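Leaf cleaning task, Janda cell, continued. Target from Zomano is still that the line takes over wiping and the two people now on it move to grading and repotting. Cycle data so far: 746 usable demonstrations, 28 rejected, mostly for grip slip at the start.

Stem contact remains the weak step. Cloth in the left gripper, right one left free until the sprig needs holding. 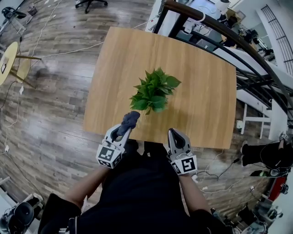

Illora, March

Stance matters more than expected. Operators who look straight down at the table keep both grippers in view and lose fewer episodes. Standing close also shortens the reach — forearms tire later in the shift.

Changes at the bench: hand wiping used to be paced by the person. Now the pace is set by the recording, about 6 minutes per block, then a pause. Two operators asked for longer pauses. Granted, no effect on daily count.

Open points. Grading needs better light than wiping did, and the Ghiță bench does not have it. Pay grade for demonstration work is not settled; it is currently booked as wiping. Ticket 1723 covers both.

Next: same cloth, longer stems, right gripper closing first.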